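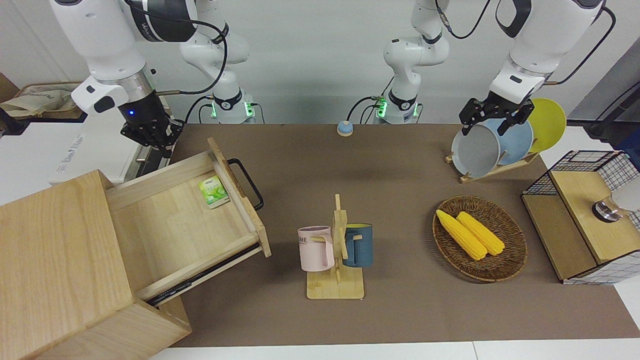 Brellau trial kit, bench notes
27 Feb 2021, G. Asadi

Kit on loan from Fasport, two arms plus the kitchen prop set. Checking whether it is worth buying before the quote runs out in October. Both arms powered up on the first go. Manual still says single-arm in three places, have told them.

Gripper settings
Default closing force is too high for crockery. Turned it down to 20 on both sides and saved it as a new profile, "Mallance soft". The profile doesn't survive a restart unless you also press save on the base page - easy to miss, so check it before you start a run.

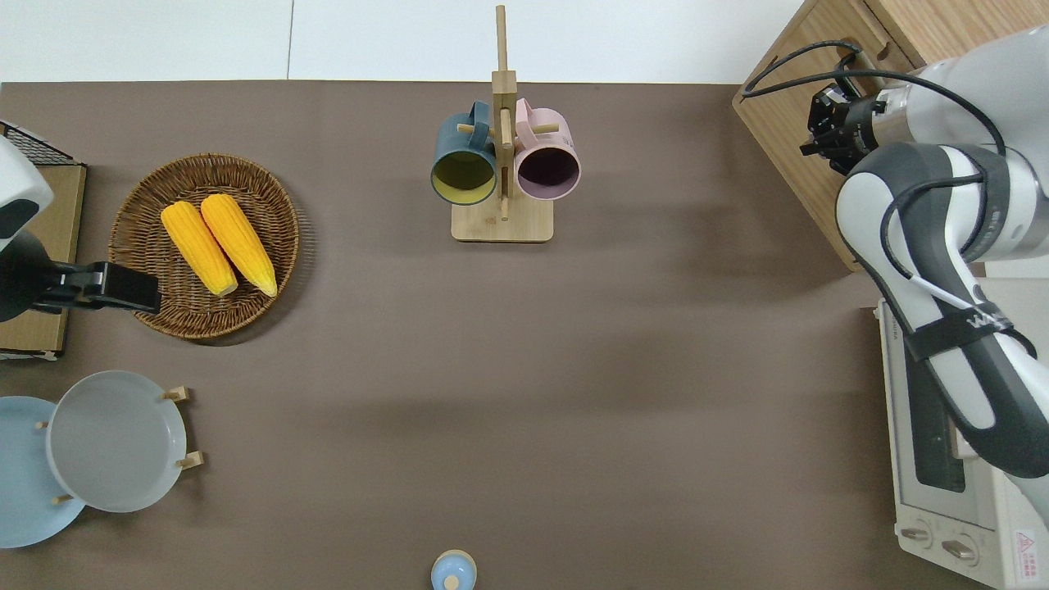
Cycle counter is per arm and can't be reset from the tablet. Fasport say the finger pads are good for 1,000 closes and then want changing. A spare set is in the top tray. Six sets come with the full package, which would do us for the Naseri job but not much beyond it.

Teaching by hand is fine once the joints have been released. Slow to settle afterwards, though, and I would like a shorter delay there.
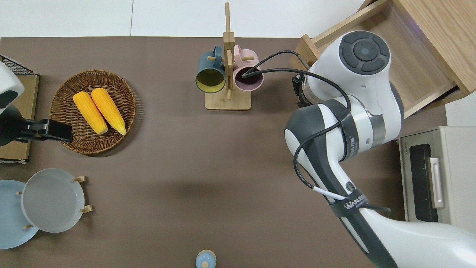

Cabling is my main complaint. It all runs outside the links and there is too much slack at the wrist. With the arm reaching up towards the mug stand, the loops come down by the pink mug. Straps hold the lower part well enough. Asked for a clip kit or a shorter lead, no answer yet.

To do
- clip or sleeve for right wrist
- ask about price of pads on their own
- repeat plate routine with soft profile, both arms
- copy logs off the tablet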